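Home | About us | Play sets | Workshops | Contact

About Cloltstead

We love play food. Plush, felt, wood – if it can be sliced, stirred or served to a teddy bear, we want it on our shelves!

Cloltstead began in April with one shelf of pretend groceries in Joonas Ahonen's front room and has grown into a toy kitchen shop and playroom with a team of 4. Joonas still picks every piece himself, and he is very fussy about bananas.

Our sets mix soft toys with simple kitchen things, because children want to cook like the grown-ups do. A colander becomes a hat, then a boat, then a colander again. We keep 13 sets out in the playroom at any time, and families are welcome to tip them all onto the table and get going.

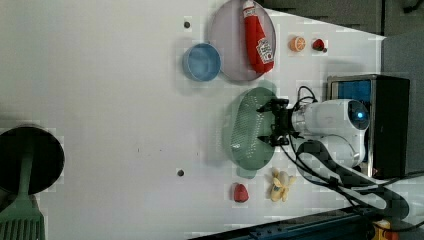
The favorite by far is our Nemus set, with fruit and vegetables, a plate, a bowl and something to drain the pasta in. Kids from age 3 make the most wonderful meals with it (strawberry and ketchup soup, anyone?), and we get to taste every one of them. Our larger Dikora set adds more pans and spoons for groups and preschools – we lend it out too, so just ask.

Come by and cook us something!

Share this page | 13 shares | 3 comments

© Cloltstead | Contact us | Back to top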